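# Notes: "The Bottom of the Bin" (Lougher, main room, 25 min)

Water on the lectern BEFORE starting. Last time I had to ask for it mid-sentence and Eirlys brought me tea.

**Slide 1 – title**

Say hello. Thank Lleucu Price for the invitation and for the introduction, whatever she says in it. I'm Trinidad Vallejo, I look after containers for Daltuvow. When I tell people this at weddings they go and find the cake.

Show of hands: who here has bought a storage bin for work? Keep them up if you looked inside it a year later. (Wait. Hands drop. Let it sink in.)

**Slide 2 – why bins**

Everybody budgets for what goes in the bin. The bin itself gets one line on a spreadsheet, usually under "misc." At Jonero it was under "furniture," next to the beanbags.

The Jonero story, short version:
- ordered 600 metal bins in one go
- measured the doorway
- did not measure the door *handle*

Pause for the groan. Beca Vaughan was there and may heckle. Let her, she's funnier than I am.

**Slide 3 – shape**

Straight walls hold more. Sloping walls are nicer to live with. Things slide down toward the floor, where you can find them, and empties nest if the maker has thought about it. The price is a floor smaller than the opening, and people always buy by the opening. They see that big generous mouth and forget it narrows. Hefin calls this "the ice cream cone problem" and I have stopped trying to get him to call it anything else.

Don't do the bit with the napkin and the coffee cup. It has never worked.

**Slide 4 – where things end up**

Put anything smallish in a big bin and it will find a corner. Tidy people spread their stuff out across the floor on Monday, and by the end of the week it has all held a meeting in one end.

What to do about it, in order of how much I like the idea:
1. Use a smaller bin.
2. Use a divider.
3. Accept it and reach into the corner like the rest of us.

Somebody will ask about foam inserts. Be kind.

**Slide 5 – the numbers slide**

Nusodport checked every metal bin they owned. 1,827 bins. Of those, 1,363 had visible wear on the inside walls, and the complaint form had been filled in for 2. Both were from Eirlys Prydderch.

Read that out slowly. Then: "I'd like us all to be a bit more Eirlys." She will hate this. Do it anyway.

**Slide 6 – walls and floors**

The big one, so take your time – if I'm running late, cut slide 4 and keep this.

A bin doesn't wear evenly. The upper wall can stay smooth and respectable while there's a whitish band beneath it that has flaked down to bare metal at its lower edge. People inspect from the top, standing up, holding a clipboard, and the top is the part that looks fine.

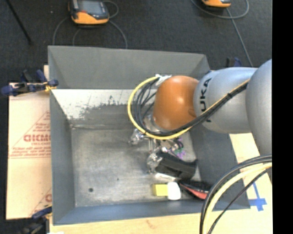 So bend down. I mean it, get your head over the thing. Scuffs on the floor don't bother me; a metal floor that has done any work will have them, along with cloudy patches no amount of wiping will shift. Flaking is different. Flakes come off and travel with whatever you've stored, and if that's somebody's clean parts you'll get a phone call.

Holes: know which ones you meant to have. Write them on the bin's card. Hefin Prydderch once spent an afternoon patching a drain.

(If Hefin is in the room, he'll say it was a very small drain.)

**Slide 7 – what I want them to do**

- Pick one bin when you get back.
- Empty it completely.
- Look at the walls below the halfway point.
- Write down what you see, with a date.
- Put the stuff back, or better, don't.

**Questions**

Likely: repaint or replace? Depends how much is bare. Don't get drawn into primers, Beca will never let us leave.

Likely: plastic? Yes, plastic exists.

Finish by ten to. Lunch is in the next room and they've told me the line gets long.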